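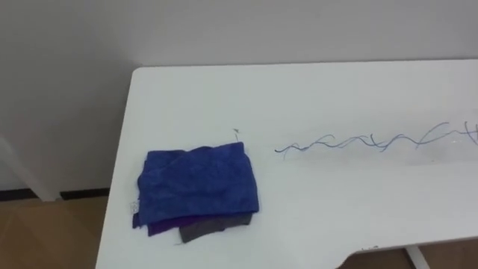
Folded cloths, blue one on top

Home | Forums | Schools | Local | Search | Log in

Grasside Middle - moving lunch to 10:50?
16 replies | 5 shares | Print | E-mail this thread

grudier_mom
The new schedule for Grasside has sixth grade eating at 10:50 a.m. and school gets out at 3:15. My son already comes home starving. Has anyone asked the district to change it?

tmk42
I called. They said the cafeteria can't hold two grades at once, so there have to be three lunches. Somebody has to go first.

Nivaldo Brito
I taught at Nunddale for 16 years and we had the same setup. Kids were fine as long as they could eat a snack in fifth period. Ask for the snack. You won't get the schedule changed before June.

grudier_mom
Snacks in class are banned this year. It's in the handbook.

oldbusroute
Good. My wife cleans classrooms and the crumbs are bad enough. They can wait until they get home.

tmk42
Over four hours is a long wait for an 11-year-old. Some of them have practice after that.

oldbusroute
We ate early too and we managed.

Nivaldo Brito
The handbook rule can be changed by the principal. Nunddale did it in about 2 weeks after 42 parents signed a letter. Dry snacks only - no drinks except water.

grudier_mom
OK, I can write a letter. Who do I send it to, Mrs. Mofokeng or the district office?

Nivaldo Brito
Mrs. Mofokeng first. Copy the district.

Reply | Report | Next thread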